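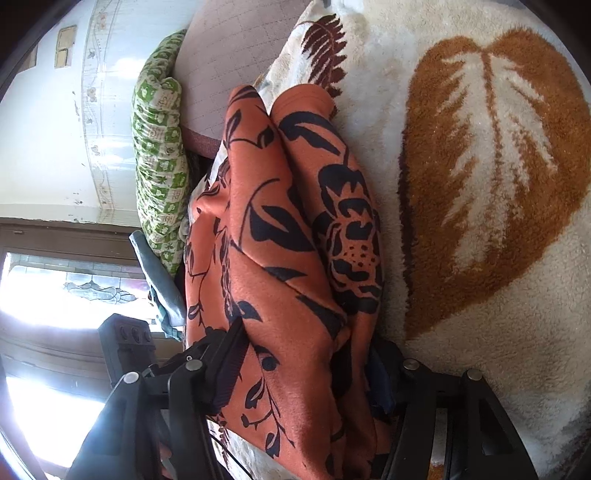 Why does the fold policy do worse on printed fabric than on plain?
The edge finder was trained mostly on solid colors, so it takes dark lines in a print for hems. Adding printed garments to the demos is the fix we're testing.

Ticket 68, Stimutico folding study
Opened by: Elias Tarawneh
Status: open

Update, 11 demos in: great news! With the Dromton labels swapped out, false hems dropped from 29 to 11 on the replay set. I did not expect a jump like that so early!
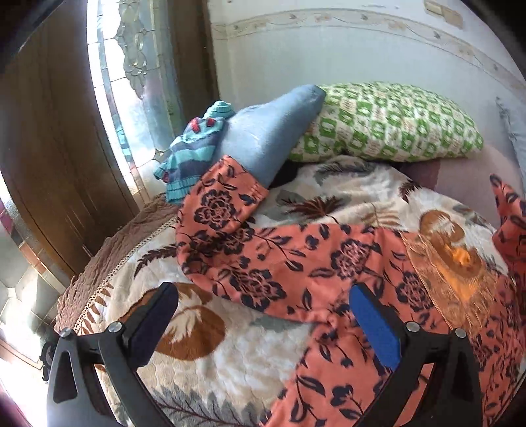

Floral garment on patterned blanket, bed setup

Still to do: rerun Galanis at 600 steps and check the cuffs, where it keeps guessing one layer too few. Logs are in the Kuson folder.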